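Search this repository...

Soltance — a word list of kitchen and table talk
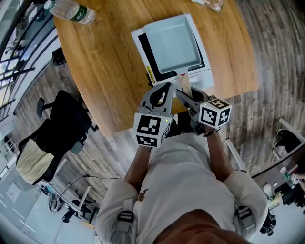
Soltance is a collection of the words people use at home for food, dishes, leftovers and everything that happens between "is it ready yet?" and washing up. It started as a shared spreadsheet between Raluca Matei and Judit Kozma, who kept finding that their grandmothers had five words for the end of a loaf of bread and the dictionaries had one. We love this stuff, and we hope you will too!

Version 2 was put together on 10/30/19.

What's in it

There are 3,288 entries in entries.csv, one word or phrase per row. Of those, 964 come with a full sentence as the speaker said it, and 346 have a note about who in the family used the word and when. The notes are the best part of the whole thing — please read a few before you do anything clever with the numbers.

Columns

word: the spelling the speaker preferred, even if it looks odd
meaning: a short gloss in plain English
language: what the speaker calls the language, in their own terms
region: county or nearest large town, never a street or village
sentence: may be blank
note: may be blank
checked_by: initials of the second reader

How we collected it

Most entries came from long conversations, usually over a meal (highly recommended as a method). Hajnalka Bakos did the Hungarian interviews and Remzi Bozkurt did the Turkish ones. Demyd Ostapchuk typed up over 900 paper slips in August and found a whole family of words for soup that is too thin, which made everyone very happy.

A second reader checked each row against the slip or recording. Where the two readers disagreed about a meaning, both are kept, split by a semicolon.

Known problems

Older speakers are heavily represented, so words used by teenagers are thin on the ground. Baking is covered far better than meat or fish. Some rows from the first version have the region spelled two ways, and sorting on that column will split them. The Turkish file was saved with the wrong encoding at one point, so if you see a stray question mark inside a word, tell us!

Using it

You can copy, share and adapt the list for any purpose as long as you credit Soltance. Recordings are not included, and please don't try to work out who the speakers are from the notes.

Adding words

Send a new row with at least word, meaning, language and region filled in. Sentences are very welcome — the messier and more real, the better. Raluca looks after new rows, and Judit answers questions about spelling.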